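Gallery: The Packing Room at Preltach

Photographs and notes by Xóchitl Varela

Preltach is a small mail-order grocer on the edge of Stosisham. It sells dry goods: tea, biscuits, rice, crackers, soup mixes, and a changing list of things in boxes that people ask for by post when the village shop stops stocking them. The business began in a garage and moved to its present building, a former printer's workshop, in September. The packing room is at the back, down a short corridor, and it is where most of the working day is spent.

I visited on a Sunday, when the orders that have built up since Friday night are sorted ready for the Monday collection. There were 131 on the list when I arrived. The notes below follow the order in which a parcel is put together.

The shelves

Stock is kept along the longest wall, arranged by the size of the box and not by what is inside it. New packers find this odd for the first week. Tall cartons go on the lower shelves, flat ones at eye level, and anything fragile is kept in the cupboard by the door. The shelving came with the building and was used for paper. It is deeper than it needs to be, so each row holds two lines of stock, with the older dates moved to the front every Sunday before packing starts.

The lists

Orders are printed on half sheets and clipped together in bundles of 26, which is what fits on one trolley. Each bundle is given to one packer, who stays with it until the last parcel is sealed. The lists are in delivery order, furthest first. A pencil tick goes beside each item when it leaves the shelf and a second tick when it goes in the parcel.

The tables

Goods are brought to a table and checked before they are wrapped. The packer looks at the corners, the flaps and the date, and turns the carton over if the date isn't on the first side. A dented corner is let through if the flap is still closed. Anything worse is put aside and sold at the front counter at a lower price. Barcodes are scanned at this stage too, and the till system at the front takes the item off the stock count.

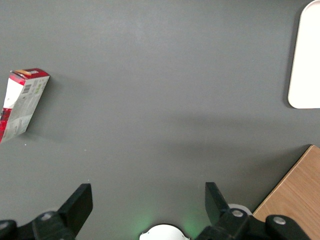 Red and white carton on its side, barcode uppermost, with the corner of a white tray to the right.

Trays are used a good deal on checking days. Small items from one order are kept together in a tray so that they don't get mixed up with the next, and the boxes too big for it are laid alongside. The trays are washed at the end of the day and stacked on the draining board overnight.

Wrapping

Paper comes on a roll from Mittal, a supplier two streets away, and is torn against a metal bar fixed to the end of the bench. Heavy cartons go at the bottom of a parcel and lighter ones on top, with crumpled paper down the sides. Glass jars get a sleeve of card. A full parcel can weigh up to 7 kilos before it has to be split into two.

Labels

The labels are printed by a program called Drikska, which was set up for the business when it moved. It sorts the addresses by route and prints the label and the packing slip together. The slip goes inside, face up, and the label goes on the longest side of the parcel. Parcels for the islands have an extra form in a clear pocket.

Collection

The van comes at five on Monday afternoon. Finished parcels are stacked by the side door in cages, heaviest at the bottom, and the cages are wheeled out across the yard. The packing room is swept after the van has gone, and the next batch of lists is printed on Tuesday morning.

The front counter is open to callers from Tuesday to Saturday. The packing room is not open to the public.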